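Moisture, weight loss and why my pantry log has a new column

I started logging produce losses in June, after moving the fruit out of the refrigerator and into open baskets. The log is a spreadsheet with one row per purchase. Columns are item, mass on arrival, mass on discard, storage spot, and reason for discard. A Baert kitchen scale does the weighing. It resolves to 1 gram, which is enough for a plum and marginal for a grape.
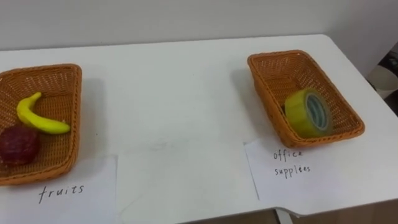 Humidity is the variable I underestimated. The Terkach sensor on the pantry shelf logged a low of 16 percent one afternoon with the heat running, and I threw out that day's reading before checking it against a salt test. The sensor was fine. I had to restore the row from a backup.

The salt test is simple. Put wet table salt in a bottle cap, seal it in a jar with the sensor, and wait overnight. The air in the jar should settle near 75 percent. Mine read 82, so I apply an offset of minus 7 at that end of the scale and have no good data for the other end.
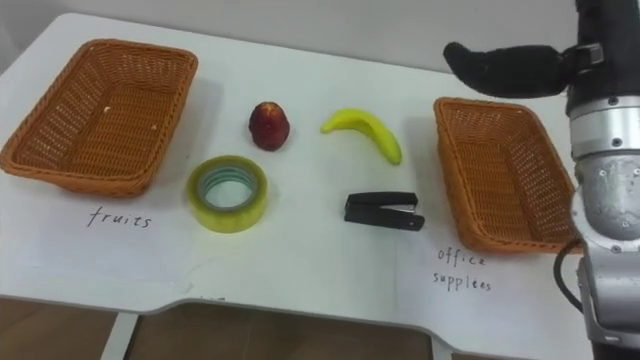 Containers matter less than I assumed when the room is this dry. A woven basket passes air through the sides and the bottom, so fruit sitting in one loses water on every face. Handwriting "fruits" under the basket, in plain black lowercase, is as much labeling as the system needs. I tried printed labels from Lusura and the adhesive let go after 6 days.

Mass loss by itself doesn't predict discard. Plums wrinkle early and remain usable. Citrus looks unchanged and then develops a soft spot overnight. I now record firmness by thumb on a scale of one to five, which is subjective but repeatable if the same person does it.
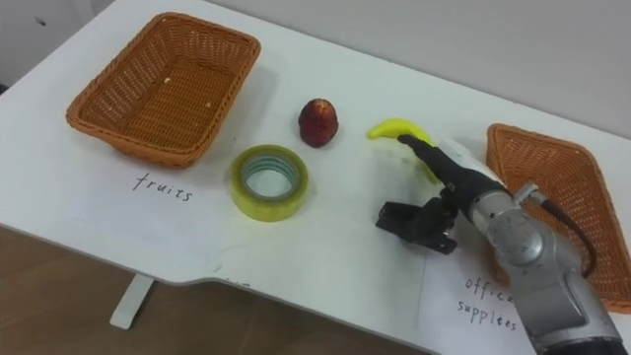

Changes to the spreadsheet

The new column is hours above 60 percent humidity, pulled from the sensor export. Arkis, the free plotting tool I use, chokes on blank cells, so missing hours are entered as -1 and filtered later.
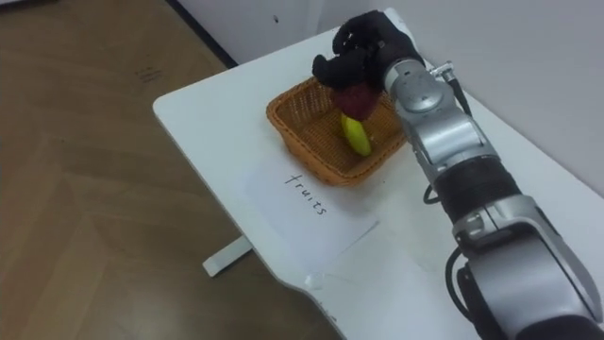 Dark red fruit at the rim of the small basket.

Stone fruit goes on its own tab from now on. The discard codes are unchanged.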